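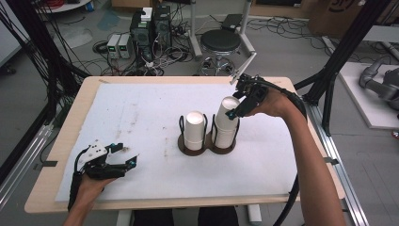

Most cafes in Dodstead throw away every cup they hand out, and our project set out to find what happens to them after that. We picked the subject in the second week of term, when Hiba Hijazi noticed that the bin outside the Lawal building was full by mid-morning on most days. Many of the drinks sold near the college come in plain white paper cups, the sort that can be kept in a stack in a wire holder with a single one standing ready beside it, and people tend to assume that a paper cup goes in with the paper. In our town it does not.

The group was made up of Hiba Hijazi, Zaid Zein, Arvo Kinnunen and me, Eftychia Triantafyllou. Our supervisor was Maysoun Najjar. Hiba and Zaid did the bin survey, Arvo wrote to the waste firms, and I did the interviews and put this report together.

1. Background

A paper cup is mostly paper, but the inside usually has a thin plastic lining to stop the drink soaking through. The lining is bonded to the board and has to be separated in a pulper before the fibre can be used again. Some paper mills can do this and others cannot. A cup with tea or milk left in it causes a second problem, as it can spoil clean paper and card in the same bag.

We first thought the lining would be the main subject of the report. After reading more, we decided that collection was a better question for us. We have no laboratory and could not test cups, but we could look in bins and ask people what they did.

2. What we did

We chose 4 collection points: two inside the Lawal building, one at the bus stop on Kendden Road and one in the small park behind the library. Each had a general waste bin, and all but the park had a mixed recycling bin next to it. Hiba and Zaid visited at the end of each day for 6 days and sorted the cups by hand, wearing gloves. They noted which bin each cup came from and whether there was still liquid in it.

I interviewed 118 people in the street and in the college canteen. There were three questions: how often they bought a hot drink to take away, which bin they used for the cup, and whether they owned a reusable one.

Arvo contacted Braltov, the firm that empties the bins, and was invited to see their sorting hall. We all went except Zaid, who had an exam.

3. Results

Over the whole survey we found 987 cups. More than half were in general waste. The ones in the recycling bins had nearly all been put there with the lid still on, and a good number had drink left in the bottom. The park was the worst point for liquid, probably as people sit down there and then leave in a hurry.

In the interviews, most people said they put cups in the recycling. This does not match what was in the bins. We think some people gave the answer they felt they ought to give, and others were thinking of what they do at home.

Owning a reusable cup was common, but using one was not. The usual reasons were forgetting it, not wanting to carry it dirty in a bag, and not knowing if the cafe would accept it. One woman had three at home and was holding a paper one while she told me this.

At Braltov, the site manager explained that cups arriving in mixed recycling are picked out on the belt and sent with the rejected material. They have no contract with a mill that takes lined board. He said a separate cup collection would be possible if the loads were clean and large enough, but no customer in the area had asked for one.

4. Problems with the survey

It rained on two of the days and the park bin was nearly empty both times. One evening the cleaners in the Lawal building had emptied the bins before we arrived — we had told the front desk but not the cleaning team — so that day's figures for two points are missing. We also had no way of knowing which cafe each cup came from when it had no printing on it.

5. Suggestions

We suggest that the college tries a separate cup bin in the Lawal building for one term, with a drain for leftover liquid and a tube that the cups slot into. Stacked cups take up far less room than loose ones, so the bin would need emptying less often.

We would also like the canteen to put up a sign saying that customers may bring their own cup. It already accepts them, but the only people who seemed to know were the staff.

Arvo has the full tables and the list of interview answers, and will give copies to next year's group if they want to repeat the count.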